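Budgeting for the second arm

I put off writing this until the numbers settled, and in June they mostly did. We are a small shop with one bench and a kitchen test job that runs longer than I planned. The question was whether to spend the rest of the year's equipment money on new arms or on the parts that wear out.

The Treloar quote came in first. It was 3,000 over what I had, before shipping. Joditz was cheaper, but their price left out the controller cable and the mounting plate, and once I added those the gap was small. I asked both for lead times in writing. Only Joditz sent them.

Lorraine Wihongi keeps our books and she asked me to split the list into things that stop work if they break and things that don't. I should have done that at the start. Fingers, pads and cables went in the first column. So did a spare wrist camera. The nicer table went in the second.

Kitchen items are a line of their own now. I used to put them under "misc" and they ate it. Lids are the worst for grip, being smooth and curved with a thin rim, so I priced the fingers against lids and let everything else follow.
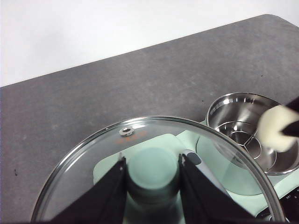

Glass lid in the grippers, steamer pot behind it.

The foam pads are cheap each and I still under-ordered them last year. I've put down 3 sets. The black fingers we get from Gridham, and a full change for the bench is the biggest single item in the first column. I looked at printing our own and decided the hours cost more than the parts.

I also set aside 2,000 for repairs and told myself not to touch it for anything else. Last year's repair money went on a Bralta stand that we used for 2 weeks. It is on a shelf behind the door if anyone wants to make an offer.

So the order for now is fingers, pads, cables and the spare camera. The second arm waits until the new budget opens. I'll go back to Joditz then and ask whether the price holds with the cable and plate included. If Treloar gets back to me on lead times before that, I'll add their figures to this post.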